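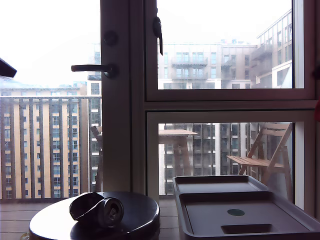 Zillel wrote back overnight that the shoulder was never meant to hold its own weight with the power off, and that everyone who builds one learns this by dropping it. Fine. I would have liked that in the build notes, but the build notes stop at the wrist.

So the first job was a parking spot. I drilled two holes in the base plate and bolted on a bent strip of steel for the upper arm to lie against. It isn't pretty. The strip sits a little high, so I put a piece of inner tube over it, and now the arm comes down with a dull knock.

Thursday, 11th May. I took the day off for this and used most of it on wiring.

The Nakerex driver board has its screw terminals on the same side as the USB socket, so with the cover on you can't get a driver in past the plug. I took the cover off again. Then I redid the ground from the supply, which I had daisy-chained through the elbow motor back in January when I thought I'd only be running two joints. Every time the gripper closed hard the elbow twitched. With a separate wire straight back to the supply the twitch is gone, at least in the twenty minutes I ran it with nothing in the jaws.

Lunch at the desk. Crumbs in the keyboard.

Afternoon was calibration. The elbow reads 1,747 at the stop and 2,215 with the forearm level, and I wrote both on masking tape and stuck it to the base, as I've lost the text file twice. The base joint I left alone. The wrist I did three times and got three different answers, so something in there is loose. My guess is the set screw on the horn, which is one of the small ones that came in the bag from Listness, and the flat on the shaft isn't deep enough for it to bite. I could file the flat deeper. I could also use thread lock and hope. I'll sleep on it.

The thing I want from this arm is sorting: empties into one bin, everything else into the other. A whole can is easy for the jaws, they close on it and it centers itself. Crushed ones are the trouble. There's no telling where the widest part will be, and if the jaws land on a fold the can turns and slides out. The old two-finger jaws let go of them far too often. I have new fingers drawn up with a shallow V and a strip of rubber down each side, and I sent the file to the printer at the Ó Briain workshop this morning. They have a queue. Maybe Saturday.

The other trouble is light. A can near a window throws back a bright streak along the rim, and the detector likes to put its box around the streak and forget about the rest of the can. On a dark shiny surface it gets a second streak to choose from. I tried turning the exposure down, and it helped with the rim and then lost anything dark. I don't want to draw the curtains every time I run it. Overcast days should be the easy case, and if it can't do those I've got no business worrying about sun.

I went through the training pictures after dinner. There are 108 with a can in them, and far too many of those are upright cans in good shape, all from the same week when I was lazy and just turned one can around and around. I deleted a batch of near copies and made a list of what's missing: cans on their side, cans with the top facing the arm, cans flattened the long way. The labels need a second pass too. On some of them I drew the box tight and on others I left a margin, and I suspect the arm reaches short on account of it — or it reaches short because of the wrist. I can't separate those two until the set screw is dealt with.

Spent 3 hours on labels and quit when I started clicking on the wrong corners.

For tomorrow evening: file the flat, redo the wrist, move the emergency stop to where my left hand can reach it. Order more ferrules. Answer Zillel and say thanks, without the remark about the build notes.

Print this entry
E-mail this entry

Comments (3)

padgett_loop: File the flat. I used thread lock on mine and it held until the motor got warm, then I had to drill the screw out.

Anonymous: What rubber are you using on the fingers? I had good luck with the inside of a bike tube, cut lengthwise, powder washed off first. Glue it at the ends only so it can give a little.

tern44: Same short reach here and it was the labels. Redrew all of them tight and it cleared up. Took a weekend.

Search this diary
Enter keywords
Go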